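Bagging and Baskets: Your Questions

Do I have to bring my own bag?
No, though we love it when you do! We keep a stack by the door, and you're welcome to take up to two – more if you're collecting for a neighbor, just tell us.

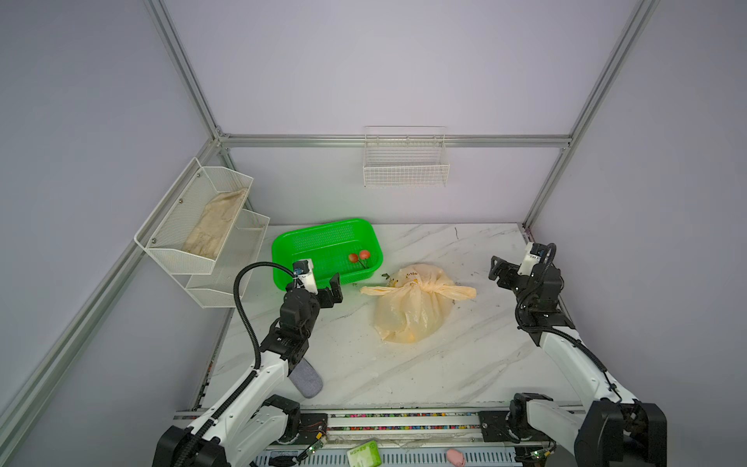

Fedmont Produce Share – Packing Team

How should I tie my bag?
A simple knot in the handles is plenty, with the ends left sticking out so the next person can get it undone without scissors.

What about cherry tomatoes?
Please put them in one of the green baskets, stems and all. They bruise so easily at the bottom of a full bag, and the holes in the sides let them breathe a little.

Where do cloths go when I'm done?
On the wire shelf on the wall, please, and do wipe up any stray bits of leaf first.

Who can I ask about anything else?
Funmilayo Bashir is at the packing table until 12 and is always glad to chat.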